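4.2 How writers kept hold of their century

We had expected, when we began reading through the drafting diaries, that the writers of historical novels would worry most about dates and costumes. They did worry about them, of course, and at great length (one diary from the Skurton group gives more than 100 lines to the price of candles), but what troubled them far more was the sound of people talking. Malou Hjaltadóttir, who read the Skála diaries with us, noticed early on that complaints about dialogue piled up in the third week of drafting, usually just after a writer had gone back and read the opening chapters aloud.

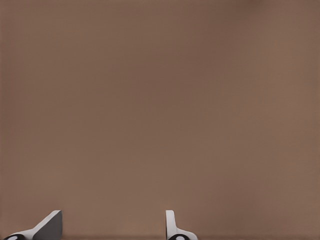

Figure 3

The 16 writers in the Toltard group dealt with this in a way we found rather charming. Before each sitting they copied out a page of letters or a sermon from their chosen period by hand – slowly, and without taking notes – and only then turned to their own chapter. Several kept this up through December, well after the first draft was finished. Stougaard's earlier study of the Sketden workshops describes a similar habit, although her writers read the old pages silently and tended to give it up once the plot got moving. We would be cautious about comparing the two too closely, as the Sketden writers were mostly working on short stories, and a short story forgives a slip in period voice much less readily than a long novel does.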